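Flivamia Books: Data Card

Summary

Flivamia Books is a set of 3102 recorded demonstrations of book handling on a tabletop. It was collected with hand-held gripper tools built in the shared workshop at Planov. The set is maintained by Zuzanna Chmielewska (hardware) and Kwadwo Abubakari (data processing). This card applies to version 2 of the set and replaces the card issued with version 1.

Hardware

The gripper tool is a printed body with two facing fingers and a camera mounted above them. Drawings and print settings are kept in the Flotska folder of the workshop archive. The finger blocks are screwed to the mounts and can be replaced separately. Each block has a wrapped covering, which is a consumable part. Fraying at the edges is expected in normal service and does not by itself require replacement.
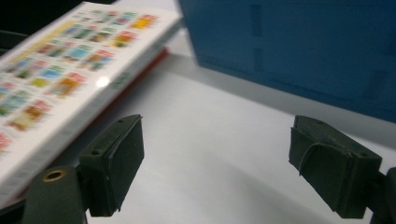 Figure 1. Gripper fingers over the work surface, with a book at left and a blue box behind.

Collection procedure

Operators work at a white tabletop under the workshop's overhead lighting. Each demonstration begins with the fingers open and ends when the book has been released. Operators may choose their own approach direction. Books of different sizes and cover finishes are used, and glare on glossy covers has been left in the recordings. Segments with motion blur are also retained, as version 1 users asked for unfiltered footage.

The recordings are grouped into 28 sessions. A session is closed whenever a finger block or covering is changed, so that wear can be followed within a session. Calibration is repeated at the start of every session and stored with it.

Known limitations

All recordings come from one workshop, and lighting varies little. Thin paperbacks are underrepresented. In 3 sessions the gripper width signal was lost for part of the time; these are marked "width_partial" in the session table and should be left out of any training that depends on finger opening. 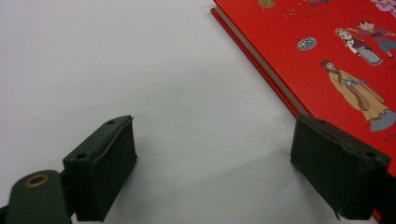 Can the finger coverings be replaced without recalibrating the camera?
The camera calibration remains valid, but the gripper width must be measured again, as a new covering changes the closed position of the fingers.

Access and contact

Copies are issued on request to members of the workshop and to partner groups. Requests should name the intended use and the version required. Corrections to the session table should be sent to Kwadwo Abubakari, and reports of hardware faults to Zuzanna Chmielewska. The next revision of the session table is planned for January.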